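**Chores desk: putting things back in narrow containers**

Most of the household jobs we track at Drodlow end with something going back where it came from. Spoons to a drawer, pens to a cup, balls to a tube. Picking the item up is now fairly dependable with a parallel-jaw gripper. Release is weaker. The opening is often only slightly wider than the item, clear walls confuse depth sensing, and a small sideways error puts the item on the rim.

Severino Calvo ran the ball-tube task in simulation for this issue: 400 trials, with the start position of the tube shifted each time. The arm failed 40 of them. In 20 of those failures the ball was released too early and struck the rim; the rest were grasp errors or timeouts. Contact settings were left at their defaults, and tube stiffness was not varied.

The third ball is held above the tube, over two already stacked in the glass.
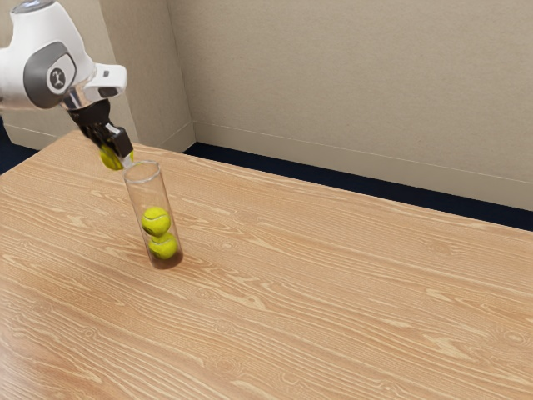
Pieter Vermeulen wrote in to object that a simulated rim is too forgiving, and that he would not count the chore as done until the same policy had run on a real tube that can tip over. He also asked for cycle times, having found that his own hand needs under two seconds per ball.

Cycle times will be logged from the next batch. Trials on hardware are planned for August, on the bench at Clirkatel.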